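Javen Hand-Held Demonstration Grippers, Pair
Part no. 689-P

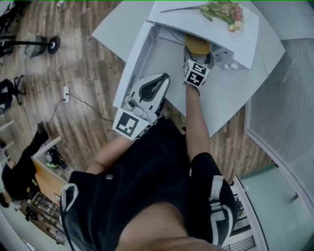

The Javen pair is a set of two hand-held grippers for recording manipulation tasks without a robot on site. The operator works with one in each hand, opening drawers, reaching into cabinets and moving small household items, and the recorded motion is later replayed or used to train a policy on a two-arm system. No teleoperation link is needed during capture.

Body and markers
The body is molded in white plastic with a black curved slot along the top. Each gripper carries black-and-white fiducial markers, which give its pose in the view of an overhead or head-mounted camera. Keep marker faces clean and matte. Do not cover them with clear tape; glare on the printed pattern is the most common cause of dropped poses.

Furniture tasks
Drawer and cabinet work is the hardest case for marker tracking, as the operator's shoulders and the furniture both get in the way. Set the camera high enough to look down into an open drawer. When one gripper goes inside, hold the other outside with its marker toward the camera. Tracking software fills short gaps by interpolation. Longer gaps are flagged, and the episode is held for review.

Episodes should start and end with both grippers in view and at rest. Cables on the floor should be routed away from where the operator stands.

Specifications
Grippers per set: 2
Supported arms: any two-arm system with parallel-jaw grippers and a Javen adapter file
Calibration: printed board, supplied
Calibration time: roughly 14 minutes per set
Export: pose and jaw opening per time step, with synchronized video
Spare marker sheets: 4
Warranty: 3 years, pads excluded

In the case
Left and right gripper, calibration board, spare marker sheets, pad set, hex key, printed quick guide.

Compatibility
Recordings made with the earlier Ikby single gripper can be imported, but the two formats cannot be mixed in one session. Ikby adapter files must be converted first; the converter is included in the Javen recorder. Markers from the Ikby kit use a different dictionary and will not be detected.

Service
Replace the finger pads when the surface is polished or torn. Recalibrate after any pad change or drop. Units for repair go to the Cluvinberg workshop, attention Arnel Javier, with the serial number on the outside of the box. Integration questions: Sumaiya Jayawardena, applications desk.

Page revised 24/02/2021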